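Plastic tablecloth won't lie flat -- any fixes?

Home & Kitchen > Table and Linens
9 replies

cfrimpong
Posted in April
I bought a red, pink and white checkered plastic tablecloth for the kitchen table. The table is square, 45 inches on a side. The cloth came folded into a packet and the fold lines are still there, one set across the middle and more down the right half. It has been on the table 4 days. I set the heaviest pot I own on the worst crease overnight and it made no difference.

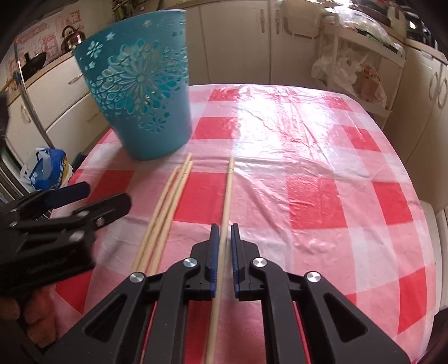
It's the shiny kind, so every wrinkle catches the light from the window. I don't want to return it. I like the color and it wipes clean. Has anyone used heat on one of these without ruining it?

gonzalo_c
Hair dryer on medium. Keep it moving, hold it a hand's width off the cloth, and smooth with a dish towel as you go. Took me one evening for a bigger table than yours.

Nii K.
I would not put a hair dryer on it. I did that with a cheap one and got a soft spot that stretched and never went back. Put it in the dryer on low with two damp towels, ten minutes, then straight onto the table.

gonzalo_c
A clothes dryer is hotter than a hair dryer on medium. If yours stretched you were too close.

Nii K.
Mine was on low. Check the packet, some of them say no dryer at all.

philomena_o
Roll it face out around a cardboard tube and leave it for 48 hours somewhere warm. No heat needed. Wrapping paper tubes are too short, ask at a fabric store.

cfrimpong
Packet says wipe clean only, nothing about dryers. I'll try the tube first.

Side question. I keep the chopsticks in a tall teal plastic bin with flower cutouts in the side. The bottom is solid and water collects in it if I put them away damp. Should I drill it?

kwesib
Don't drill it, you'll crack it. Fold a paper towel into the bottom and change it when it's wet. Or let them dry flat on the table before they go in. The grooved ones hold water in the rings.

philomena_o
Agree on drying flat. Wooden ones go gray at the ends if they stand in water.

gonzalo_c
I drilled one of mine and it was fine. Small bit, slow speed, tape over the spot.

cfrimpong
Leaving the bin alone for now. Tube is from the fabric store on my way home, they gave it to me for free. Cloth goes on it tonight after dinner.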